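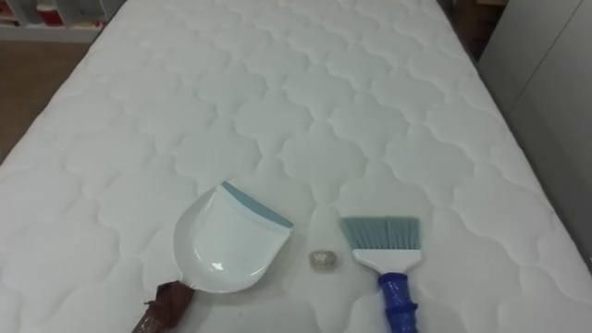
Carys Foulkes

Hi Priya,

You asked for the February update on the Plonside Road safety work in plain words and without the spreadsheet, so I'm giving you the whole thing the way I'd tell it over coffee. The spreadsheet is coming anyway (Aurel is fixing the tabs).

Big news first: the speed sign is up! It's on the northbound side just before the Birkik Creek bridge, where the road bends left and people keep going straight. It took two tries. The first pole location had a water line under it that wasn't on the county map, so we moved 29 feet uphill and the crew set it there the next morning. I like the new spot better. You see your speed a little sooner, while there's still time to do something about it.

The sign logs every pass, and we have one full download so far. I don't want to make much of it yet. The fastest car was doing 71 in a 40, a little after 2 a.m., and the early morning hours are worse than any of us guessed. School pickup, which is what everybody complained about at the fall meeting, looks pretty tame. People are slow there because they're stuck behind each other.

Guardrail: we have 400 feet approved and 200 feet in the ground. The second half goes on the outside of the lower curve, where the pickup went down the bank last winter, and it's waiting on end pieces. Kasitz is the supplier and they've pushed the date once already. I called, Ama called, and we now have a ship date in writing. If it slips again I'd like to talk with you about buying the end pieces somewhere else. It would cost a bit more and I'd need your okay to move money out of the paint line.

Speaking of paint, the edge lines are on hold until the nights warm up. The contractor won't stripe in the cold and I'm not going to argue with him. The reflectors are in, though, all the way from the bridge to the Tetteh Lane turnoff, and I drove it in the rain last week just to look at them. What a difference! I went back and did it again.

Crash numbers: seven reports on our stretch since the grant started, and one with injuries. The driver in that one is home and doing okay, according to her sister, who came by the office to ask about the guardrail. Four of the seven were single cars leaving the road at the lower curve. Ewurabena Abubakari at the sheriff's office has been great about sending me the reports as they close, and she's started marking the spot on a map for me, because "south of the bridge" can mean almost anything.

Money: we're under on signs and over on traffic control, thanks to that second day of flagging for the pole. Overall we're still inside the budget. Ama has the receipts and will send them with the spreadsheet.

Things I need from you:

An answer on the end pieces, if it comes to that.

Your signature on the change form for the pole location. Aurel sent it to your old address, so check there.

A yes or no on whether the sign data can go to the school district. They've asked twice now.

Next up is the brush clearing on the inside of the curve. Two of the three landowners have signed, and the third wants to walk it with me first - fair enough, it's his hedge. I'll go out there as soon as he's back in town.

Call me any time before 4, I'm at my desk most of the week.

Carys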